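February, half past nine at night

Read more of the Linddale parish scrapbook for the school history. Today it was the boy who went through the ice on Foulkes pond, aged 9, sent home from lessons with a cough. The paper says his teacher ran 3 miles for help. I doubt it. The pond is right behind the schoolhouse, and the doctor lived across the lane. 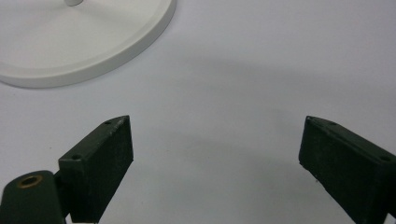 Eifion Morgan swears the story is true because his grandmother told it. His grandmother also told him 30 boys formed a chain across the ice, and the register for that winter lists 11 pupils, girls included. I said so on the phone and he went quiet, then talked about his knee.
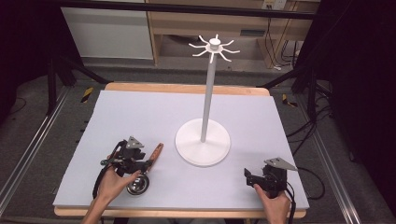 The mug tree, nothing on it.

Tomorrow the Astow burial book, if the office is open when it says it is. I'd like to see a name before I believe any more of this.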